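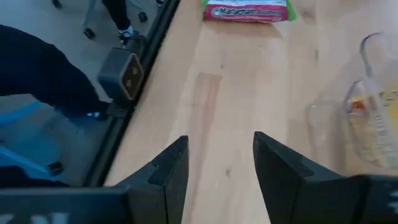
Sutura opens kitchen-table chore trials to the public

22/02/2026

Can a machine put away the groceries yet? Sutura, together with our good friends at Goltgate, has spent the past 11 months trying to give that question a fair answer, and we're delighted (and a little nervous!) to invite the neighbourhood in to see how far things have come.

Our Bergmann trials stick to the humble jobs most of us do without thinking: picking up a crinkly packet of noodles, moving a clear plastic cup, wiping down a table and folding a tea towel. Of those 4 chores, we'd happily call two dependable. Packets are going well, and so is wiping. Clear plastic remains a real headache, as it's hard for a camera to pick out, and the tea towels, well, we're still folding our own at home.

Each chore is attempted 100 times before we report a result, and every miss goes into the tally along with the successes. We think families, shopkeepers and anyone who has ever stocked a shelf deserve to see the whole record before they're asked to get excited about it.

Open afternoons will run through March at the Vanthorpe centre. Entry is free, kids are very welcome, and there'll be tea and biscuits, served by people for now. Bookings can be made at the Vanthorpe front desk.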